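Corrugated sheet under a floating floor: does the flute direction matter?

Asked in Floors and Subfloors

Siiri Mägi

I am laying a click-together floor in a back bedroom, old boards underneath, and I want a temporary protective layer over the finished part while I paint the ceiling and fit the skirting. I have a stack of large single-wall cardboard sheets left over from a wardrobe delivery. The job will run until the end of January because I only get evenings.

Two things I can't find a straight reply to. First, should the flutes run along the length of the room or across it? I will be rolling a stepladder and a loaded trolley over the sheets, mostly between the door and the window. Second, how much does damp matter? The room has an outside wall and the humidity meter has been reading high since I stripped the wallpaper. I stood a few of the sheets on end against that wall and I am not sure whether they are still fit to use.

The floor maker (Pekmont) says only "cover with suitable breathable protection", so that is no help. I would sooner not buy rolls of the proper stuff if the cardboard will do. The room is small and the trolley is the heaviest thing going in, 206 kg when it is carrying plasterboard.

Edit: the boards underneath are dry, I checked them before laying.

Tõnu Uibo

Flute direction matters less than you might expect once the sheet is flat on a hard surface. The compressive strength quoted for board is measured in two ways. Edge crush is the load along the flutes with the sheet standing up, and it is what keeps a stacked box from collapsing. Flat crush is the load pressing down through the face, and it is the one that applies to you. Flat crush does not depend on direction for a static load.

For a rolling load there is a small difference. A wheel travelling across the flutes meets each ridge in turn and flattens them one by one. A wheel travelling along the flutes tends to sink into one or two channels and make a rut. I run mine across the line of travel, so in your case the flutes would go at right angles to the line from door to window. Bending is the other consideration: the sheet folds easily along the flutes and resists folding across them, so if a sheet has to bridge a threshold strip, turn it so that the flutes span the gap.

You can find the direction without cutting an edge. On most single-wall board the ridges show through the liner as parallel lines, particularly with light coming from the side.

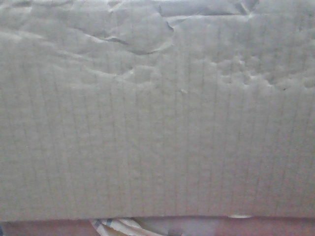
Flutes showing as faint lines in the flat area, liner wrinkled higher up.

I would not put a sheet with a face like the upper part of that one under a trolley, whatever the cause. Once the liner has buckled there is little holding the flutes upright and the sheet will go flat under the first wheel. Cut back to the level part and use what remains.

On damp, board loses a large share of its strength well before it feels wet. It also holds moisture against whatever is below it. Lift the sheets every few evenings and leave them off overnight. If the underside feels cool and limp, replace it. Do not tape them to the floor face; tape sheet to sheet only, and use a low-tack tape. I had Drokden parcel tape take the surface off a varnished stair, although that was varnish and not a laminate.

At 206 kg on four small castors I would add hardboard on top along the trolley route. Cardboard alone spreads the load very little.

Ashton Wihongi

just use dust sheets mate. did our whole hall that way, 17 days, no marks. cardboard slides about

Vaida Kairys

Dust sheets will stop paint spots if they are thick enough, but they do nothing for a loaded castor, so I agree with the hardboard. Smooth side up, joints staggered against the cardboard joints. Sweep first. Grit trapped under the cardboard does more harm to a click floor than the trolley.

One point not covered above: leave the expansion gap at the walls clear. People push the sheets hard into the gap and then plaster dust packs in behind them. I stop mine 6 cm short and vacuum that strip at the end of each session.

As for the sheets you stood against the outside wall, lay them flat somewhere warm with air on both sides for a few days, then press with a thumb in several places. Sound board pushes back. If your thumb leaves a dent, use that piece under the paint tins.

Siiri Mägi

Thank you. Flutes across, hardboard on the trolley route. Two of the wall sheets failed the thumb test and the others seem sound. I will leave the ladder off the floor until the hardboard arrives.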